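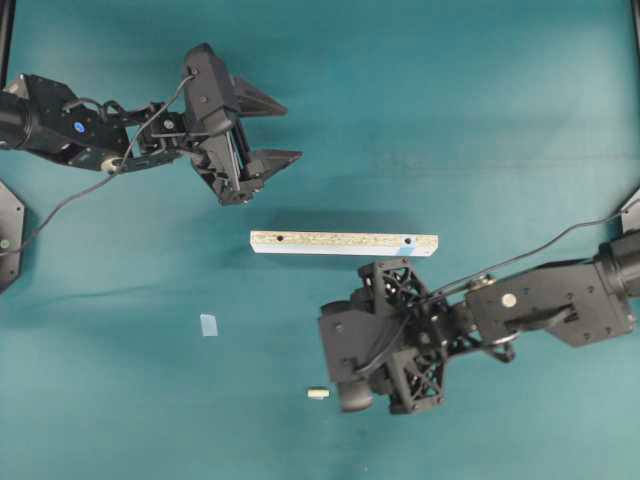 Yareli Escobedo reckons she'll believe in household robots the day one puts together a flatpack shelf without her standing over it holding the leftover screws. She left that under my last post and I've been chewing on it since, because it's a better test than most of the ones I see. Folding a towel, sure. Wiping a bench, sure. But flatpack! Everyone's done it, everyone's bad at it, and the parts are cheap enough to wreck.

So, quick post, kettle's on, got to be out the door by 8.

A bar with a hole near each end and a little wooden peg. Doesn't look like much of a job. My nephew could do it at four, and did, and then wouldn't stop, and we had to hide the mallet. For two arms it's a proper slog though. One has to hold the bar still. The other has to pick up a peg that would rather roll, get it standing up straight, find the hole, and push. Push is the bit I keep coming back to. You and I push and wiggle and feel it catch. An arm going mostly on what its cameras can see gets to the hole and then the gripper is in the way of the view. Bugger.

And pegs are fussy. Too loose and the shelf wobbles, too tight and you're thumping it. I built a Skuvaneo bookcase in April (the tall one, don't) and out of the whole bag there were three dowels that wouldn't go in by hand. Sanded two of them. Lost the third under the fridge. Where does a robot keep the sandpaper? Where does it look for the third dowel?

Other thing. Two arms on one table have to stay out of each others way. People do that without thinking, you just move your elbow. I've read enough write-ups now to know that a lot of the slow careful creeping in the videos is exactly this, both arms being polite. Nothing wrong with polite. Just makes for a long evening if you've got a whole wardrobe to do.

Where are we up to then. My scorecard, which is worth what you're paying for it:

Vacuuming. Done, years ago, unless you own socks.
Dishes. The dishwasher is a robot and I won't be argued with. Loading it, not yet.
Laundry. Folding is getting there, slowly, one shirt at a time. Fitted sheets, no chance. I can't do those either.
Flatpack. Single steps, yes, on a good day. Whole shelf from a closed box, no.
Shop floor. Different story, see below.

Shop floor is where I changed my mind a bit. I did a stint at Besson, packing line, before the kids, and we had a fixed arm that put the same cap on the same bottle all shift and never once asked for a smoko. 920 an hour on the board when it was going well. But it only worked because everything arrived in the same spot, facing the same way. Shift the guide rail over by the width of a thumbnail and you'd have caps everywhere. A kitchen table is all thumbnails.

Sandrine Charpentier emailed to say I'm being too hard, that an arm only has to get it right most of the time and a person can fix the rest. Fair enough in a factory, there's a person right there and they're paid for it. At home that person is me, on my knees, at nine at night. Say a shelf takes roughly 40 pushes and turns all up. Get one wrong in every ten and I'm fixing four of them, and one will be the back panel on the wrong way round, and you only find out at the end. I'd sooner do it myself and swear.

Still. I'd pay 200 dollars for something that only did the dowels. Just the dowels! I tip the bag out, have a cup of tea, come back and they're all in and flush. It doesn't need legs or a face or a voice that says good morning. Two arms that clamp onto the table and go back in the cupboard after. If the Livgate people are reading (they're not), that's your product, you can have it for free.

Yareli, ask me again next year. I'll still be holding the screws I think, but maybe fewer.

Comments are open again, I've fixed the thing where it ate anything with a link in it. Next post is gutters, and wether the gutter crawler my brother in law bought was a waste of money. Right, kettle's boiled and I'm late.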